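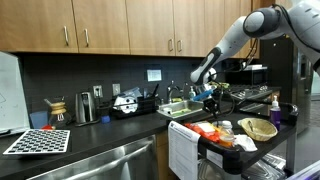 The kitchen station, with the arm over the sink and the cart in front.

Progress report to the Herkness program office
Project: Mudik
Prepared by Ashton Tamihana, 26 May 2024

We have had a very good stretch and I'm glad to be writing this one! Since January the collection has grown to 2537 usable demonstrations, all of them of ordinary kitchen work: picking up, moving and putting down the kinds of things people keep near a sink. More than 330 of those came in after we rewrote the operator instructions, and they are easily the cleanest we have.

Variety was the main request in your last review. Bottles, snack bags, cloths and baskets now change places between episodes, and we start the arm from different poses so the model can't lean on one memorized path. Soft items are still the hard part - a crumpled cloth never has the same shape twice - and our success rate there is lower than we would like. 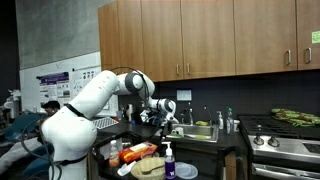 Bottle, snack bag, basket and pump soap set out within the arm's reach.

The first training run, Lins, used 24 object types and did well on upright bottles. It struggled with the basket, mostly by closing the gripper too early. We have relabeled the grasp moments in those episodes and will train again with the new labels.

Rarka, our review tool, is now in daily use. Two people check every episode, and a disagreement goes to a third. It's slower than I had planned for, but the operators like getting comments back while the work is fresh, and it shows in what they record.

Still open for next period:
Added storage for raw video
3 more operators, trained before the next round
A decision from your office on sharing the soft item set

Spending is in line with the approved budget, and the itemized sheet will follow separately.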